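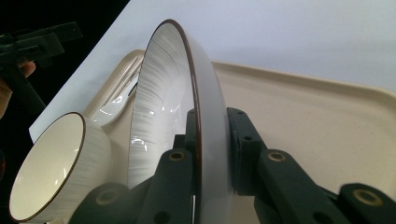
White bowl with a brown rim.

Kudthorpe Elementary School
Breakfast and Reading Club: Second Progress Report to the Sidelik Fund

Period covered: start of the spring term to the end of May

1. Where we are

The club has run every school morning this term except for two snow closures and the morning the boiler failed. We have 50 places and all of them are filled. The waiting list we mentioned in our first report is down to a few families, mostly with children in kindergarten, and we expect to offer them places in September when the fifth graders move on.

Doors open at 7:15 a.m. Food is served until 7:50, and reading starts as soon as a child has finished eating. Children go to their classrooms at 8:20. This is the same timetable as in the fall. We tried opening earlier in February at the request of parents on early shifts, but very few children came before 7:15 and we went back to the old time after the trial. The staff hours we saved were moved to the reading half of the session.

2. Food

The menu is still cereal, toast, fruit and milk, with oatmeal in the colder months. Oatmeal was more popular than we had planned for and we ran short in January. The order was raised and there have been no shortages since. Yogurt was added after spring break. It costs more per child than cereal, so it is served on two mornings a week.

We have changed our supplier for bread and fruit to Janevski Wholesale, who deliver before school opens. The previous supplier came mid-morning, which meant everything had to be stored overnight in a refrigerator that was too small. Less fruit is being thrown away under the new arrangement. We do not have exact figures for waste from the fall, so we cannot give a proper comparison in this report. Kitchen staff now keep a daily sheet and we will have numbers for the next one.

Allergy information is held on a printed list inside the kitchen door and is checked at the start of each month. No incidents were recorded.
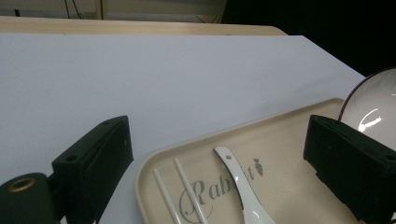 White tabletop.

3. Reading

The reading half of the session has changed the most since our first report. In the fall, children picked a book and read alone or with whichever adult was free. The younger ones often ended up waiting. From January we put first and second graders together with a partner from fourth or fifth grade. Pairs stay the same for a half term and then change.

Teachers report that the younger children are more willing to read aloud in class. We are treating this with some caution, as they would be expected to gain confidence over the year in any case. The school's regular reading assessments are done in the fall and in June. We will compare club members with the rest of their grades once the June results are in, and those results will go into the final report whatever they show.

The pairing has had one problem. When an older child is absent, the younger partner can be upset or refuse to read with anyone else. We now have reserve readers in fifth grade who step in, and the younger children have been told who they are.

The books bought with the first payment are in steady use. The picture books are wearing out faster than the chapter books, and the graphic novels do not stay on the shelf for more than a morning. Third graders have asked for more books about animals and more joke books. We have also been asked several times for books in Spanish. We have some, but most are for very young readers, and this is a gap we would like to fill in the coming year.

4. The room

The club moved out of the gym and into the Bedel Room at the end of January. It is quieter, it is next to the kitchen, and nothing has to be put away before the first gym class. The tables are a better height for the younger children. The main drawback is coats and backpacks, which are piled by the door and block part of the way in. Hooks for the hallway wall have been approved by the district and should be up before fall.
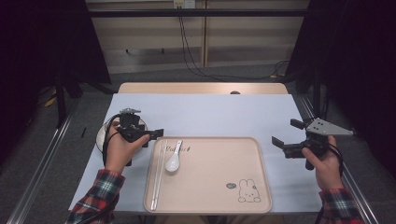

The move also made cleaning up easier. In the gym the floor had to be swept and mopped before 8:30, and a staff member was pulled out of the reading session most mornings to get it done. In the Bedel Room the children clear their own places and wipe the tables, a grade at a time, on a rota that they drew up themselves. The floor is cleaned later in the day with the rest of the building.

5. Staffing

One of the morning aides left in March and the post was open for three weeks. During that time classroom teachers covered on a voluntary basis. The post has been filled and the new aide has completed food safety training. We do not expect any other changes before summer.

6. Budget

Spending is in line with the plan apart from two lines.

Food is over. The cause is the larger oatmeal order and the addition of yogurt. We have covered this from the equipment line, where the dishwasher repair came in cheaper than the quote.

Books are under by $800. We held this money back in order to see which books the children used most before ordering again. With your agreement we would like to spend it before the end of the school year, on Spanish books for grades three to five and on replacement picture books. A proposed order is attached.

No change to the total grant is requested.

7. What families have told us

A short form went home in April. Parents mainly mentioned being able to get to work on time and mornings being calmer at home. Several said their children now ask to leave the house earlier. There were complaints too. Two families said pickup of the form for new places was confusing, and one asked why there was no hot food in spring. The form has been rewritten and is now on the school website as well as in the office. Hot food will come back with the oatmeal in the fall, and we are looking at the cost of scrambled eggs once a week.

8. Plans to the end of the year

- Place the book order, if approved
- Complete June reading assessments and compare results
- Hold an open morning for incoming kindergarten families
- Put up hallway hooks over the summer
- Offer September places to the waiting list in July

The final report will be sent with full accounts after the books are closed for the year. Please let the school office know if the Fund would like to visit before the summer break. Any morning in the first half of June would suit us.

Related items
First Progress Report: Breakfast and Reading Club
Proposed book order, grades K to 5
Bedel Room: booking and use
Spring concert and art show
Kindergarten registration
Lunch menus
Lost and found: please check before summer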